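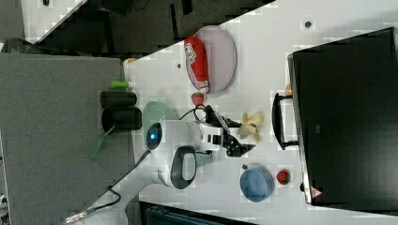 Yellow banana, strawberries, blue bowl

Home Forums Kitchen Talk Fruit & Veg New Posts Search Log In

Strawberries gone fuzzy by Tuesday, what am I doing wrong

plumjar
Posts: 296

OK so I buy strawberries every single weekend at the Uleddale market and every single week I throw half of them in the compost. I'm so tired of it! They look great when I get them home, I put the box straight in the fridge, and by Tuesday there's that gray fluff on the bottom layer and it's already spreading to the neighbors.

My mother-in-law says vinegar bath. My sister says never let water near them until you eat them. The guy at the stall says leave them on the counter (easy for him to say, he wants me back on Wednesday). I've got a family that eats fruit in bursts, like nothing for three days and then the whole lot in one evening, so I need them to last.

Also bananas, while I'm here. I have mine in the same bowl as everything else and they go from green to freckled to soup overnight. Is the bowl the problem? Is it me?

quillback
Posts: 40

Vinegar bath, 100%. One part white vinegar to three parts cold water, swish for a couple of minutes, rinse, and then – this is the part people skip – dry them like your life depends on it. I spin mine in a salad spinner lined with paper towels, then spread them out on a dish towel for half an hour while I do something else. Then into a container with a fresh paper towel in the bottom and the lid left cracked. I get over a week most of the time.

If you put them away damp you've made it worse than if you'd done nothing, and I think that's where the "never wash" crowd gets it from.

ninepin_lou

Never wash crowd checking in, hi. I've tried the vinegar thing on and off for years and all I got was a kitchen that smelled like pickles and a bunch of bruised berries from the spinner. Strawberries have no skin to speak of, you can't throw them in a centrifuge and expect them to thank you!

What I do is go through the box the minute I get home. Anything soft or split gets eaten standing at the sink, anything with the tiniest bit of fuzz goes out along with whatever it was touching. The rest go in one layer on a baking sheet, green tops left on, in the fridge. Wash right before eating. I'd rather spend five minutes sorting than forty washing and drying.

quillback

Forty, come on. It's 16 minutes start to finish, I've timed it while waiting on pasta water. And you don't crank the spinner, you give it a lazy turn or two.

The sorting I agree with though. One bad one at the bottom and you're sunk whatever you do after.

plumjar

Wait, one layer? I have a normal size fridge with a normal amount of leftovers in it. Where is this baking sheet supposed to go, lol

ninepin_lou

On top of the leftovers. (Kidding, kind of. Mine goes on top of the milk and the pickle jars and everyone in my house has learned to slide it out first.)

oatmeal_dan_no_more

Lurker here, long time baker. I bought the Oketti boxes with the little raised grid in the bottom, the 2 pack, and they're fine. They do keep the bottom layer from sitting in its own juice. Would I say they're worth the money? Eh. You can get the same thing from a paper towel folded in four. The lids are nice. One of mine cracked when it went through the dishwasher and I was told that's not covered, so hand wash only if you get them.

Where I'd push back on everybody is buying a whole flat for the week. I used to do that too. Now I get one small box at a time and the problem went away. Boring answer, I know.

plumjar

It is a boring answer and it's probably right, ugh. But the market's only on weekends and the supermarket ones taste like wet cardboard to me. Has anybody here grown their own? I've got a sunny spot by the back steps.

tansy_ridge

Yes! Do it! I have Jesley plants from Nwosu's nursery, in hanging baskets so the slugs can't get at them, and it has completely changed how we eat strawberries. You pick what you want for breakfast and leave the rest on the plant, and that's the best storage there is. They're not big berries but they smell like strawberries should smell.

A few things from my first couple of summers:

Don't bury the crown. I did and half of them rotted. Feed them something meant for tomatoes once the flowers show up. Water in the morning at the base, wet leaves overnight is asking for gray mold, same fuzz you've got in your fridge I'd guess. Snip off the runners the first year unless you want more plants, and then give some away, you'll have plenty.

The birds will find them. Mine ate every last one in June the first time around and I stood at the window and just let it happen, I was so mad. Netting after that.

ninepin_lou

Seconding morning watering. Disagreeing on runners, I let them all go and now it's a mat of leaves and I get loads of fruit. Smaller ones, sure, but loads.

tansy_ridge

Give it another year and then tell me, haha. Mine did that and then the crop just fell off a cliff. I had to dig the lot out and start over.

brindle_and_crumb

Can we go back to the bananas for a second, nobody answered that part and I have opinions.

Take them out of the bowl. Bananas give off a lot of ethylene as they ripen and whatever they're sitting with speeds up too, and a deep bowl keeps it hanging around. I moved mine to a hook on the side of the cupboard and it bought me a couple of extra days. Wrapping the stems in plastic gets passed around a lot, I've tried it and I could not tell you it did anything.

And once they're where you like them, put them in the fridge! The peel goes an alarming brown and people panic, but the inside stays put for days. I grew up being told you never ever refrigerate a banana and I believed it until I was well into my thirties.

quillback

The fridge thing is true but it wrecks the texture if they're still green. They just stop and never get sweet. Had a whole bunch do that to me last September and they ended up in the trash. Ripe first, then fridge.

brindle_and_crumb

Yes sorry, ripe first, should've said so. Green ones on the hook.

plumjar

OK so my plan so far is hook for the bananas, sort the strawberries at the door, and then I haven't decided on the vinegar. I might split a box and do half each way and see which half grows a beard first. I've also been putting less out at a time, just a few on a plate and the rest cold, so nobody picks over the whole lot with sticky fingers.
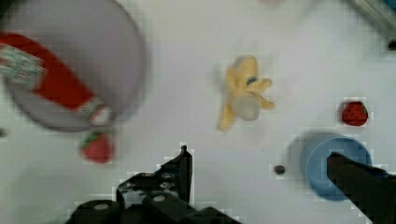
The plate helps more than I thought it would, by the way. When there's a mountain of fruit my kids dig around for the "good one" and squash five others on the way. With just a few sitting there they take what's on top and go. I refill after school, and whatever's still around at dinner gets chopped up for yogurt.

Does the half and half test sound fair? Same fridge, same shelf, same kind of container?

quillback

Same container is the big one, yes. And sort both halves first or it won't tell you a thing. I'm confident. Vinegar half outlasts the other by three days minimum.

ninepin_lou

I'll take that bet. Also do a taste test with your eyes closed, I swear I can pick out the vinegar ones.

quillback

You cannot. Not if they're rinsed.

ninepin_lou

I can and I have!

oatmeal_dan_no_more

If they all go south on you, cut off the sketchy tops and freeze what's good on a tray before they go in a bag. Great for smoothies, useless for anything where they have to hold their shape. I tried a frozen berry shortcake once and it was pink puddle on biscuit. Anything with real mold on it I toss whole, I don't trim around it on something that soft.

Overripe bananas, peel them before freezing. Peeling a frozen one is miserable, your fingers go numb and it comes off in little scabs.

brindle_and_crumb

Learned that one the hard way too. I ended up running it under the hot tap and swearing at it.

tansy_ridge

plumjar if you do go for plants, Nwosu's usually has the bare root ones in early spring and they're way cheaper than the potted ones. They look dead when you get them. Soak the roots for an hour, plant them, and don't give up on them for a few weeks.

plumjar

Putting that on the list. Going to the market this weekend for two boxes, one of each method, and I'll post what the bottom layers look like. Does it matter if it's cider vinegar? It's all I've got in the cupboard.

quillback

Cider's fine, just smells stronger. Rinse twice.

ninepin_lou

See, pickles.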